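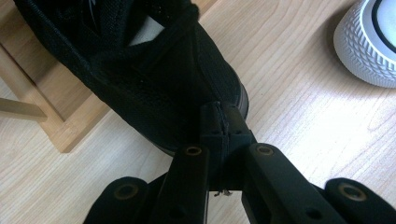 Is it worth building a gripper at home when you can buy one? For a small shop like ours at Waltwood, I think it is worth it, if you want to learn and are not in a hurry.

I started mine in August from the open plans of the Borko project. I made 11 versions of the finger links before I was satisfied. A friend told me to order a finished one from Pietrzak and save my evenings. He was right about the evenings.

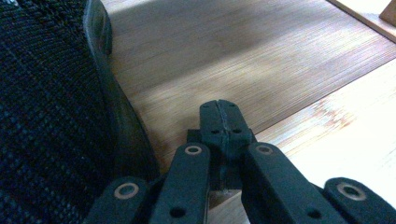 But a bought tool you are afraid to open. When my joints became stiff, I knew which pin to take out, and the new one cost me 42 cents.
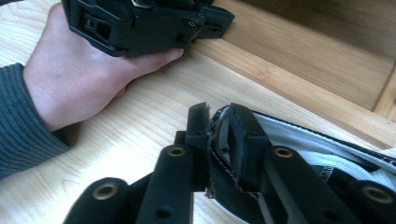
I don't say everybody must do this. If you have a customer waiting, please buy. What I don't like is the opinion that home building is only play. My gripper has closed 4000 times by my notebook, and I can repair every part of it.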